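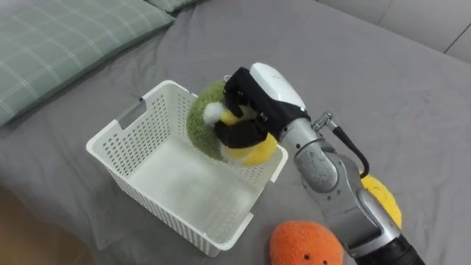 Soft toy and perforated basket on a gray sheet.

Reducing Dust Mites in a Bedroom: Laundry, Humidity and Floor Procedure

By Rhys Whitcombe
Revised June

Dust mites live in fabric that holds skin flakes and moisture. A bedroom supplies both. The procedure below covers bedding, soft items, the mattress, the air and the floor, in that order. It is written for one bedroom with one double or queen bed. For a larger house, complete one room before starting the next, and begin with the room used by whoever has symptoms.

The procedure lowers the amount of mite allergen in the room. It does not remove it all, and it does not replace medical advice. Anyone with asthma or a diagnosed allergy should stay out of the room during stripping and vacuuming and for a few hours afterward.

What you need

A washer with a hot cycle and a selectable spin speed
A tumble dryer, or an indoor line in a room other than the bedroom
A zippered mattress encasement and matching pillow encasements
A vacuum with a sealed body and a HEPA filter
A hygrometer
Microfiber cloths
A rigid basket or hamper with ventilated sides
Zip-top freezer bags, large
A marker and masking tape

Encasements vary a great deal. The part that matters is the weave or membrane. Look for a stated pore size on the packaging and a zipper with a flap or a fabric stop at the closed end. The Clevier full-depth encasement was used for this page. Its zipper runs around three sides, so one person can fit it. A top-and-sides protector is a different product and leaves the underside of the mattress exposed.

Step 1. Measure before changing anything

Place the hygrometer on a nightstand or shelf at mattress height. Keep it off the windowsill and away from any radiator or vent. Leave it in place for 3 days and write down the relative humidity each morning on waking and each night before bed.

Mites take water from the air and do poorly when relative humidity stays under 50 percent. If your readings are already under that level in the morning, go easy on Step 6 and put the effort into laundry. If the morning reading is far above the night reading, the room is gaining moisture from breathing and is not losing it, and the cause is usually a closed door combined with a closed window.

Record the readings on paper. Phone apps supplied with cheap hygrometers tend to drop data when the phone leaves the room.

Step 2. Strip and sort

Strip the bed from the top layer down. Fold each piece inward on itself as you lift it. Do not shake anything. Shaking puts allergen into the air, where it will settle on the surfaces you clean later.

Sort into four groups:

Hot wash: cotton sheets, pillowcases, cotton mattress pads
Warm wash: synthetic blankets, most comforters
Cold treatment: anything with glue, electronics or a trim that cannot take heat
Discard: foam pillows that have lost their shape, feather pillows with open seams

Check each care label at this point. Labels that have faded past reading go in the cold treatment group by default.

Carry each group to the washer separately. A basket with ventilated sides is convenient for this and lets slightly damp items breathe if there is a wait between loads. Wipe it out after the unwashed loads and before clean items go in. Many people skip the wipe and carry clean sheets back in the dust of the dirty ones.

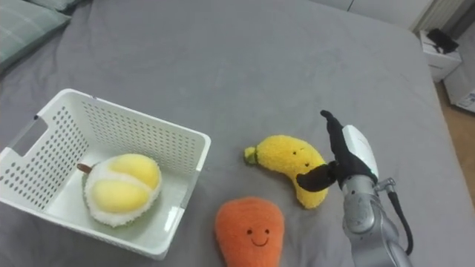 A white plastic basket with perforated walls. The smooth inside floor is simple to wipe.

Step 3. Wash and dry

Run the hot wash group at 130 F or above. Many household washers label a cycle "hot" that peaks well under this. If the manual lists cycle temperatures, use the manual and not the dial. If it lists none, the sanitize cycle is the one to choose.

Load the drum loosely. Sheets wrap around themselves and trap dry pockets when packed tight, and a dry pocket is not being washed.

Use the normal dose of detergent. Extra detergent does not improve mite removal and leaves a residue that holds dust. We used Bùi unscented liquid at the dose printed on the cap. Skip the fabric softener.

Set the spin to 900 rpm for cotton. Faster spins remove more water but set hard creases in percale, and slower spins lengthen drying time enough to matter if you line dry. On the Bridar front loader used here the spin setting resets after every cycle and has to be selected again.

Where the label allows no more than a warm wash, the water will still carry away a good part of the allergen, which dissolves. Live mites may survive. Follow a warm wash with a full dryer cycle on high if the label allows it.

Dry everything completely before it goes back to the room. The thick parts dry last: hems, quilting lines, the corners of a comforter. Press these between two fingers. If they feel cooler than the flat parts, they still hold water, and the load goes back in.

Step 4. Treat soft toys and cushions

Soft toys hold as much dust for their size as a pillow does. Reduce the number kept on the bed. Store the rest in a closed bin or drawer and rotate them after treatment.

Washable toys: place in a mesh laundry bag, close it, and run with the hot or warm group according to the label. Dry on low with the bag still closed. Dense toys can take two cycles.

Non-washable toys: place in a freezer bag, press out the air, seal, and write the date on a strip of masking tape. Leave in a chest freezer for at least a full day, longer for dense stuffing. Freezing kills mites but leaves the allergen in place, so vacuum the toy through a piece of mesh or rinse the surface with a damp cloth afterward. Let it return to room temperature inside the sealed bag. Opened early, it will collect condensation.

Decorative cushions follow the same rules. If the cover comes off, wash the cover and freeze the insert.

Step 5. Clean and encase the mattress

Vacuum the bare mattress with the upholstery tool. Work in overlapping straight passes from the head to the foot, then repeat across the width. Go slowly. Follow every seam and the piping around the edge with the crevice tool, then stand the mattress up and do the underside and the bed base.

Wait 5 minutes, then wipe the headboard, side rails and slats with a damp microfiber cloth. Fold the cloth to a clean face often. Dry cloths and feather dusters move dust from one place to another.

Fit the encasement while the mattress is standing if you have a helper. Working alone, lay the mattress flat, start at the foot, and feed the fabric upward a little at a time on alternating sides. Pull the zipper with one hand and hold the teeth together ahead of it with the other. Most torn encasements fail at a corner, where the zipper was forced around under tension.

Encase the pillows as well. Tape over the closed end of each zipper if the encasement has no stop.
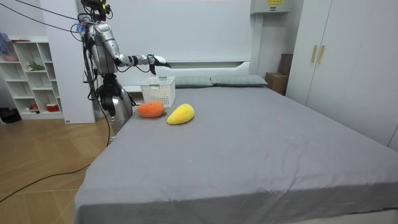 Once the encasement is on, it stays on. Wipe it with a damp cloth when you change the sheets, and take it off only to wash it on the schedule its maker gives. Inspect the seams each time. A small tear can be closed with the adhesive patch most makers supply, but a split along the zipper means a new encasement.

Make the bed with a fitted sheet over a thin washable pad. Deep pads and feather toppers put a new habitat above the barrier you have just installed, and they defeat most of its purpose.

Step 6. Control moisture

Set the thermostat to 68 F overnight. Warm air carries more moisture, and a cooler room is less favorable to mites as long as the humidity is also kept down. A cold room with damp walls is no improvement, so watch the hygrometer as well as the thermometer.

Leave the covers folded back to the foot of the bed for an hour after getting up. Open the door, and open a window if the outdoor air is dry. In humid weather keep the window shut and run a dehumidifier or the air conditioner. Empty the tank daily.

Do not dry laundry in the bedroom. Move large houseplants elsewhere. Leave a gap between the headboard and any outside wall.

Step 7. Floor and curtains

Do the floor last. Everything disturbed in the earlier steps has had time to settle on it.

Hard floors: vacuum, then damp mop. Carpet: vacuum twice, in directions at right angles to each other, and include the area under the bed. Move the bed for this if it can be moved safely. Wash curtains with the warm group, or wipe blinds with a damp cloth one slat at a time. Empty the vacuum outdoors.

Schedule

Weekly: sheets and pillowcases, hot wash. Floor. Damp wipe of all hard surfaces.
Monthly: blankets, mattress pad, soft toys in use. Vacuum filter check.
Each season: curtains, comforter, underside of the bed, encasement inspection.

Common faults

Morning humidity does not fall. Check the bathroom fan first. Shower steam from an adjoining bathroom is enough to keep a bedroom damp all night.

Sheets come out stiff. Too much detergent, or hard water. Halve the dose and run an extra rinse.

Symptoms get worse after cleaning. Usually a vacuum that leaks. Shine a flashlight across the exhaust in a dark room while it runs; visible dust means a failed seal or a badly seated filter.

Encasement feels hot or noisy. Fit a cotton pad over it. If that does not help, look for a woven type, as the laminated kind breathes less.

Comments (3)

Tegan Faulkner
Does the dryer alone work for a wool blanket? Mine says dry clean only and the shop in Farkusby takes a week.

Rhys Whitcombe
I would not tumble wool. Fold it, bag it, and use the freezer method in Step 4, then vacuum both faces through mesh.

Declan Rakena
The manual for my washer gives the sanitize temperature in a table at the back, under energy use. Worth checking there if the cycle page doesn't have it.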